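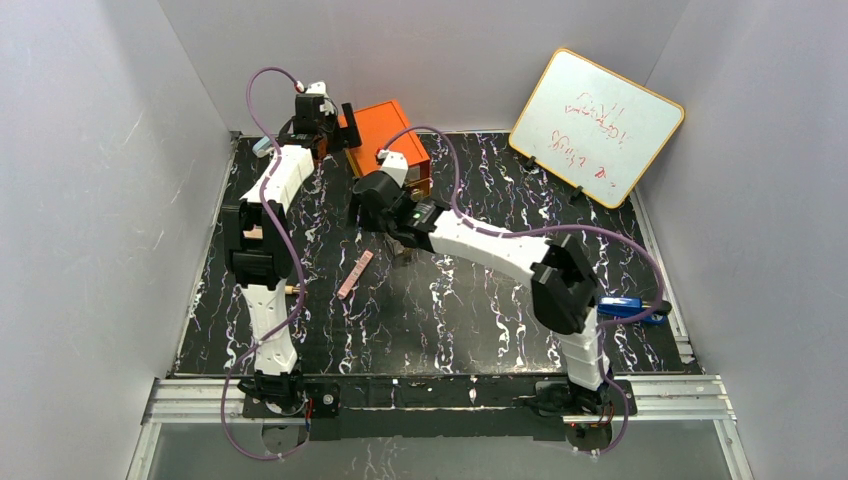 Filed under: Storage and Surfaces

Two-drawer boxes on dark tabletops: placement, orientation and small items

The November issue covered wall-hung storage. Several readers on the Rornomstead list wrote back to say that they have no wall to hang anything on and work from a small table with a box of drawers on it. This item deals with that arrangement. It applies to desktop boxes with one or two drawers, used on a table that is also needed for other work.

Start with the drawer travel. A box needs clear space in front of it equal to the full pull of the deepest drawer, plus room for a hand on the handle. Measure with the drawer open to its stop. On the Wosell two-drawer unit the lower drawer comes out 8 inches before it catches, and the upper one stops slightly short of that. Mark the line on the table with masking tape and leave it there for a week. If objects keep ending up inside the tape, the box is in the wrong place or the table is too small for it.

The back of the table is the usual position. It leaves the front edge free and gives the box something to stand against if the drawers are stiff. A box pushed flat against a wall will not slide backward when a drawer is closed hard. It can still slide forward when one is opened, and on a glossy surface it often does. Four rubber feet correct this in most cases. Put them at the corners of the base, at least a quarter inch in from the edge, and let the adhesive set overnight before loading the drawers. Clean the table first with a damp cloth and let it dry. Feet pressed onto a dusty base come off within days.

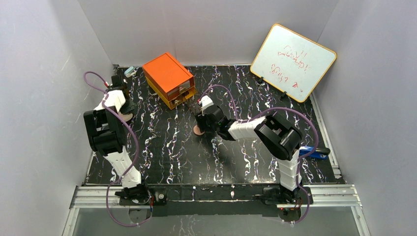

Orientation matters more than most layout guides allow. A box set square to the table is easy to reach only for a person seated directly in front of it, and most people sit to one side. Turning the box a few degrees brings the handles toward the working hand and costs very little surface. The orange two-drawer box near the back center is set this way, with its fronts toward the right front of the table, so a right-handed user would pull across open surface and clear of the back wall. Small metal handles like the ones on those drawers suit a fingertip pull. They are less convenient with gloves, and a short loop of cord through the handle is an adequate fix where the handle is open behind.

Color is the next point. A black top with white and purple marbling looks good and hides scuffs, but it also hides parts. Dark screws, black caps and anything with a broken outline will disappear into the veining. Pale, plain items do better. A flat tan disk or a light blue cap can be picked out from a standing position, and a bright orange box is hard to lose anywhere. Readers who are choosing containers for a patterned surface should buy in one solid color, as far from the pattern as the catalog permits. The Coelho trays are sold in 32 colors and at least half of them would serve.

Loose small items should not be stored on the table at all. They are put down there during work and should go back into a drawer at the end of it. We suggest this division:

Upper drawer – items used at every session, in a single layer, no lids.
Lower drawer – spares, refills, and anything heavier than a roll of tape.
Table surface – only what is in use.

Keep the heavy items low. A box with a full upper drawer and an empty lower one will tip forward at full extension, and a light plastic box will do it with surprisingly little in the drawer. Test this with one hand held under the front edge.

A small whiteboard beside the box is useful for a contents list. Write the upper drawer on the top half and the lower drawer on the bottom half, and wipe the whole board when the contents change. Partial edits tend to leave entries for things that were moved long ago.

The Dreltow liner sheets mentioned last time are back in stock. They cut cleanly with scissors and should be trimmed a little under the inside width of the drawer so that they lie flat.

38 shares | 8 comments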